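Trureck Kitchen Goods — Prep Table Working Group
Minutes, November 2025

Present: Ramesh Chauhan (chair), Marjatta Pesonen (minutes)
Apologies: Lundgren site

1. Previous minutes
Accepted with one correction. The item on drawer labels should read "Kovau store," not "Kovau office."

2. Stock
R. Chauhan reported 3,134 pieces on the kitchen list after the recount. Small lids and measuring spoons remain the weakest part of the list. Several are entered twice under different names. M. Pesonen to merge the double entries and send the revised list to Lundgren.

3. Table layout
The group reviewed the use of trays and boards. Bowls are to stand on a tray where one is available. Small parts go on a cutting board so that they stay together. The word "lid" on the list covers plain and mesh types; these will be split.

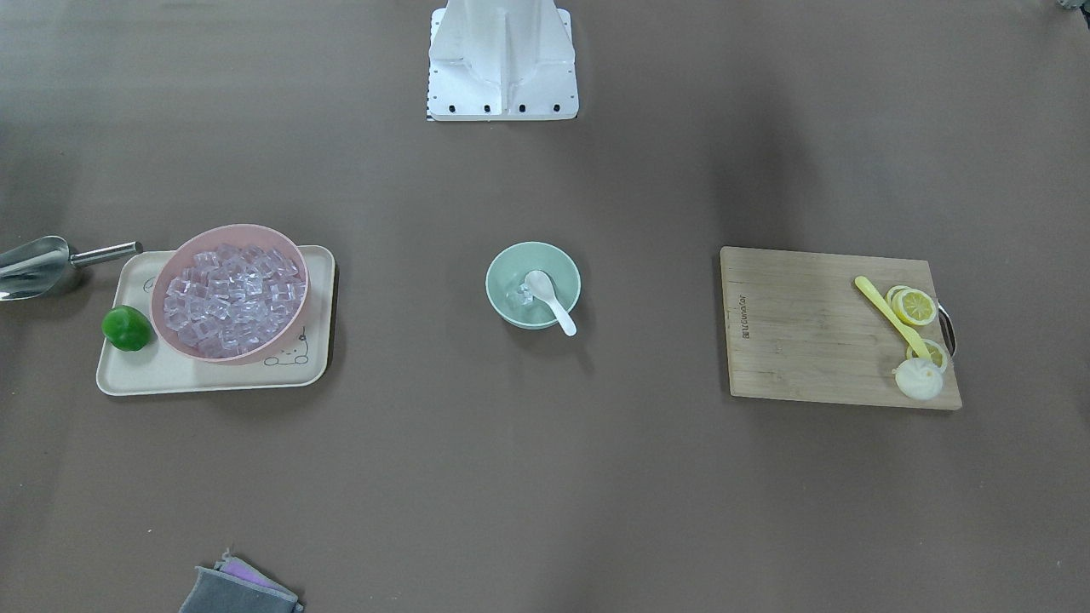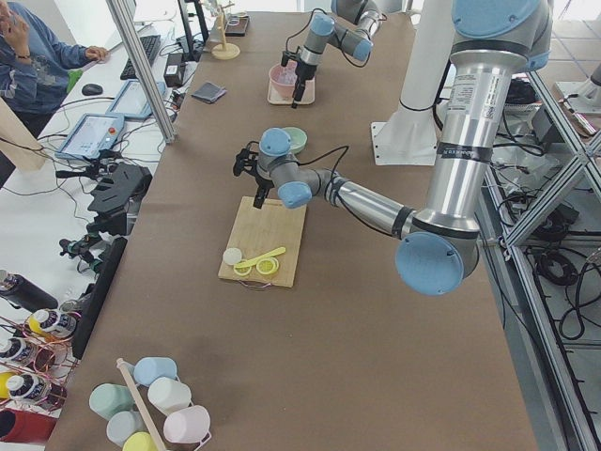
It was agreed that ice will be listed by bowl, with no piece count. M. Pesonen asked whether scoops should have a fixed place on the tray. R. Chauhan preferred to leave them on the table, handle toward the user — a long handle takes up too much of the tray. Left open until the next meeting.

Produce stays on the same list as the bowls and trays for now. A separate sheet was tried at Lundgren and dropped after two weeks because the two sheets did not match.

4. Table covering
Brown paper is to be changed when torn or marked. The present roll is 100 feet. A second roll is on order from Breltance, delivery date not confirmed. Tape is to go on the underside only.

5. Storage
Bowls to be nested by size, boards upright in the rack. Kovau has offered four more shelf bins. Accepted, subject to depth; the last set did not fit.

6. Actions
M. Pesonen — merge double entries, split lid types, send list.
R. Chauhan — confirm roll delivery with Breltance, measure shelf depth.

7. Other business
The sink strainer is still missing from the list. To be added under drain parts.

Next meeting to be set by email once the revised list is out.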